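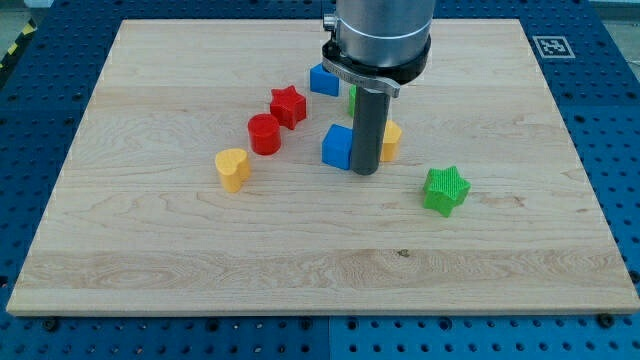

One mother said that her son had used the word "shoes" for going outside for most of a winter, and that she had stopped correcting him because everyone at home knew what he meant. Several other parents in the sample described the same kind of word, a single label that stood for a whole outing, a meal or a visit. We call these event words. They were reported by 21 of the 58 families, and more often by families where an older sibling lived in the home.

Figure 2. Wooden board on a blue perforated table, robot arm at top.

4.2 Single words and family routines

Parents were asked to keep a notebook of new words for 90 days, starting in January. They wrote down the word, who was present, and what was going on at the time. We did not ask them to judge whether the word was used correctly. Notebooks from the Venda group were collected at the clinic. Families in Ular, where the drive is long, mailed theirs to the Omerović Center in prepaid envelopes.

Most first entries came from meals and baths. Words for food were common, as were the names of pets. Words for people came later than we had expected from the intake interviews, in which nearly all parents told us that their child already had a name for each member of the household. When we went back to the notebooks, many of these names turned out to be gestures or sounds that the family treated as names. We kept them in a separate column and left them out of the word counts.

Visits from relatives produced a small but clear rise in entries. The rise did not come during the visit itself. It came in the days after, when the child was back in the usual routine and a parent brought up the visit at the table or in the car. A father in Ular wrote that his daughter was silent for the whole of her grandparents' stay and then said "Grandpa" to the empty chair at breakfast. Entries like this one were marked as delayed naming.

Two raters at the Hamulura office read all the notebooks and coded each entry as a request, a label, a comment or a repeat. Repeats were the hardest to code. A child who says a word straight after a parent may be copying the sound or may be agreeing with it, and the notebook seldom gives enough to tell which. Where the raters disagreed, the entry was coded as a repeat.

Parents differed a good deal in how much they wrote. Some filled a page a day - one used the margins for drawings of what the child had pointed at - and others wrote a line or two a week. We therefore do not compare totals between families. The comparisons in Section 4.3 are made within each notebook, between the first half of the period and the second.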